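How do you store small chargers and cords on a workbench?
Asked in Home Organization, July

My bench is a wood-grain top in a corner, orange flowered panels on the walls. I moved everything onto it from a kitchen drawer in my apartment in Gundale and now I have nowhere to work. Most of it is phone chargers, cords and tape.

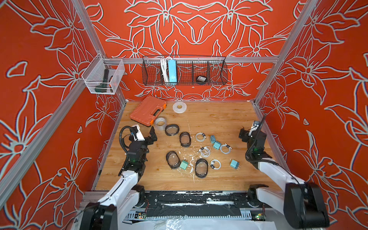 I have a budget of 40 dollars and would like to keep the walls as they are. The little teal power adapters are the worst of it, they end up all over the middle of the bench among the rings and cables. The orange case is for tools and I don't want to put chargers in it. Should I get a drawer unit, or is there something smaller that works?

2 answers

Answer 1 (10 votes)

Skip the drawer unit. You will fill it and then fill the bench again. Use what hangs up first. Long things and anything you reach for every day go in a wire basket on the back rail, cords bundled and standing up so you can pull one out without dragging the rest along.

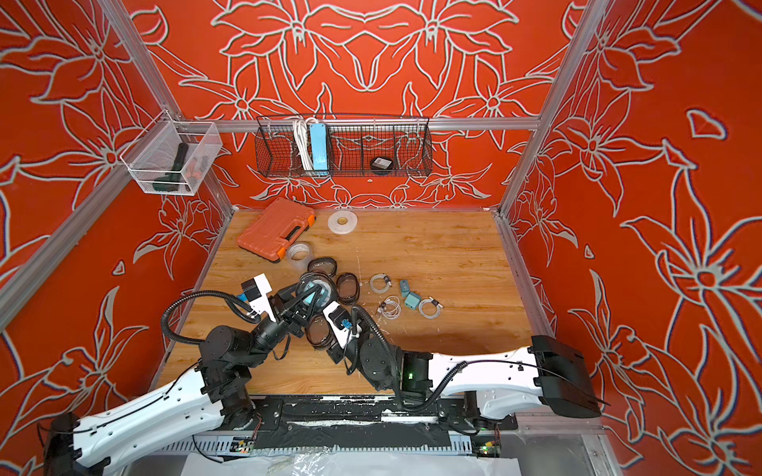 Power strips can go in the same basket, on end. Keep hand tools in a separate basket on the side post. If you mix them in with the cords the plugs catch on everything.

For the adapters, use small clear containers, one adapter and its own cord in each. Coil the cord loosely, put it in first, then set the adapter beside it. Don't wrap the cord tight around the adapter, it wears out at the plug end. I bought mine at Gashi, the store brand is Bamitz, but any clear ones will do.

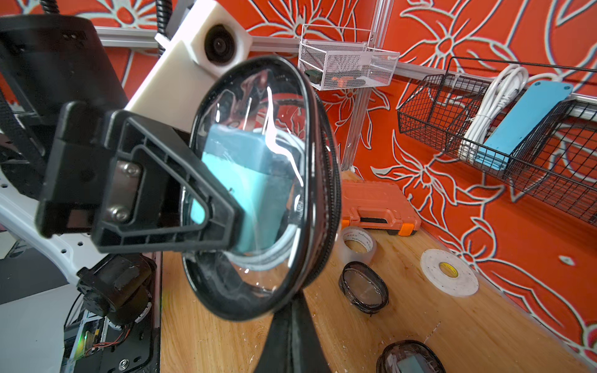
Clear oval container with a black rim

Check the size before you buy a stack of them. Take your biggest adapter to the store with you. I didn't, and had to return half. Also put a piece of white tape on each one and write what it charges. You will forget.

Once they are filled, stand them along one side of the bench and leave the middle free. Tape rolls lie flat at the back.

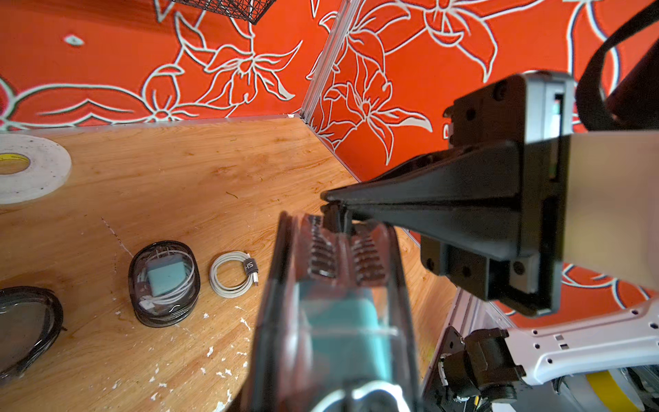
Any cord that has no adapter goes in a bag, and if you haven't used it by the end of the year, take it to recycling. In Grunevmont the drop-off takes cords for free, I don't know about Gundale.

Answer 2 (0 votes)

sandwich bags. same thing and a box of 160 costs almost nothing

Comment from asker: Thanks, I'm going with the clear containers. Will measure the adapters first.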